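From: Rochelle Brannigan
To: shop-automation list
Subject: Re: [shop-automation] Cable loop on the wrist, and the bin floor

> The short version: cycle stops on axis 5 torque, always on the
> right side of the bin, never on the left. We re-taught the approach
> twice and it made no difference. Before we open up the wrist I would
> like to hear from anyone who has run a dress pack this heavy on a
> tool this small. Second question, lower priority: does the bin need
> to be clamped on more than one corner?

Leave the wrist closed for now. I had the same stop on the Khondokar cell in January and the gearbox was fine. The load was the dress pack.

The test takes ten minutes. Jog to the pick height over the left side, note the axis 5 torque, then jog to the mirrored pose on the right and note it again. Do this with the gripper empty and the program stopped. Then release the loop at the wrist bracket, support it by hand (second person, jog speed at minimum, enabling switch in your hand and not theirs) and repeat the right-hand pose. On ours the reading went from 79 percent of the limit to 23 percent with the loop released. Nothing else was changed between the two. 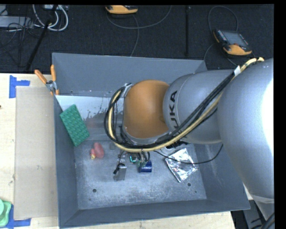 The cause was length. With the arm reaching in from the right, the bundle has to cross the forearm and pass under the wrist before it comes back up to the bracket. When axis 5 tilts and axis 6 turns the same way, the loop runs out of slack and the wrist starts bending the hoses. Air hose is the worst of it. Signal cable will give, a pressurized hose will not give by much. I added slack ahead of the wrap and moved the wrap back along the link by one hose diameter at a time until the torque at both poses agreed within a few percent. Do not add it all at once. Too much slack and the loop drops low enough to catch on whatever is in the bin, at which point you have exchanged one fault for a more expensive one.

Any thin lead that leaves the main bundle should be tied back to it. A lead hanging below the tool will find the corner of a foil packet sooner or later, and the connector is the part that fails. I used hook and loop straps from Linow. Zip ties work but they cut into the jacket after 2,000 cycles or so of flexing in the same place, and then you are chasing an intermittent.

On the clamps: one spring clamp on a corner of the rim stops the bin from walking, but it does not stop it from rotating. The gripper finger drags on the floor when it misses, and each drag turns the bin a little. Put a second clamp on the diagonal corner. Spring clamps are adequate if the table is solid. Mark the corners of the bin on the wood with tape as well, so you can see a shift before the planner does.

If you pick from the camera image, also look at the bin floor. Bare metal throws a bright patch wherever the light strikes it, and our segmentation treated the patch as an object until I moved the lamp. Masking it in software worked until the bin shifted, see previous paragraph. A matte mat would be the better fix — I have not tried one, the suction tool on the Revero job would not seal against it.

I would hold off on the Drorero bracket that was suggested earlier in the thread. It moves the exit point outward, and with your tool length I expect it to hit the bin wall in the two corner picks. If someone has it mounted on the same wrist and can post the clearance, I will withdraw the objection.

Please post both torque readings when you have them, with the joint angles. If they agree and the stop persists, then it is time to talk about the gearbox.

Rochelle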